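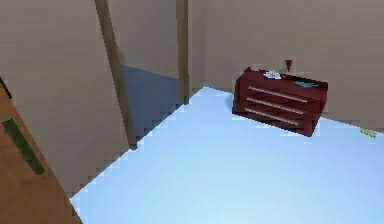 Sep 10, 2022

Print this entry | E-mail this entry

Ruvetti trial, home simulation package. Notes for me and for Lilla Kerekes, who signs the invoice if we keep it.

The brochure from Oltik promises "lived-in interiors." What we got in the apartment we've been using is a blue floor, tan walls and a dark red chest of drawers with a wine glass on top. Somebody lives in there, and I'd like to meet them.

Drawers first. The long bar handles are easy to find and easy to grab, and the default policy managed 71 pulls out of 80. Most of the misses were on the bottom one. I moved the start pose back a little in August and it helped less than I told people it did.

Doors are the weak part. The vendor's door task gives you 12 presets, all with the same hinge stiffness, which I found out by reading the config after a long afternoon of blaming my own code. Wrote to Zamudio support. They replied in 20 minutes with a link to the page I had open.
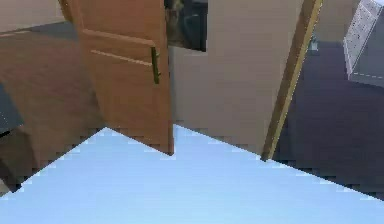 Door task, wooden door partly open, narrow dark green handle.

Edges come out as staircases at the render size we run. Fine for contact work, bad for anyone training on pixels, and Altbridge will complain before I do.

To do:
— ask for per-door stiffness, in writing
— rerun bottom drawer with the old start pose, for honesty
— price without the "premium decor" add-on (Lilla)

Leaning toward keeping it for drawers. Not paying door money for these doors.

Contact the lab | © 2022 Workshop Notebook | Back to top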